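Gruverham demo station – pre-session checklist, hand-held gripper
Task: pick plates from table, by hand demonstration
Checked by: Vira Horobets
Second check: Dae-han Gil

1. Table stable, no rocking. OK.
2. Walkway behind operator clear. OK. Somebody still leaves a bag there on Saturday shifts.
3. Finger screws tight. OK, hand tight. The sheet gives no torque value, so I can't say more than that.
4. Fingers open and close without sticking. OK.
5. Pad covering sound. COMMENT. Edges are ragged. Wallner's guide says "replace when worn" and never says what worn is. I would swap both pads before the next block.
6. Plates free of chips. OK by touch. Stacked plates are another matter – the fingers can catch two rims at once, and I doubt the policy will learn the difference from demos that don't show it.
7. Lighting. NOT PASSED. Glare on the tabletop and on the glaze. Dae-han passed it. I don't agree.
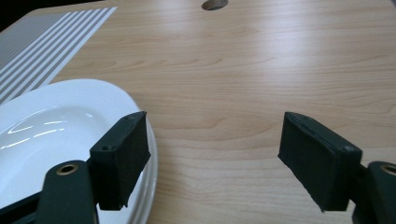
Items 5 and 7: pad edges, plate rim, glare on wood.

8. Operator briefed on pinch points. OK, Bok-nam Jin signed.
9. Demo count logged. 1,473 of 2,000. The log counts failed grasps as demos, so I would not quote that number to anyone.
10. Stop word agreed. OK, though with a hand-held tool I'm not sure what it stops.

Result: go ahead with 2 open items. Carla Zein wants them closed in May. The last sheet said the same thing about the lights.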